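3.2 Short words in shared workspaces

We were delighted by how much people talk while their hands are busy. The Tedside recordings hold 1,844 requests, and 493 of them have no verb at all ("that one", "bit higher"). Listeners rarely asked for more! The pattern was strongest in pairs who had worked together before, as the counts in Section 4 suggest. 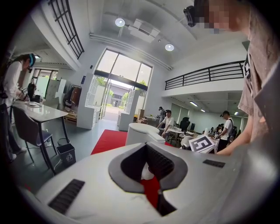
Figure 2. A person reaching forward with a printed marker card in one hand.

Even better, the same clipped style turns up in the Clernent phone calls, where neither speaker can see the other. Callers there fall back on shared names for things, and those names get shorter from call to call. We return to this in Section 5 with the Polat word lists.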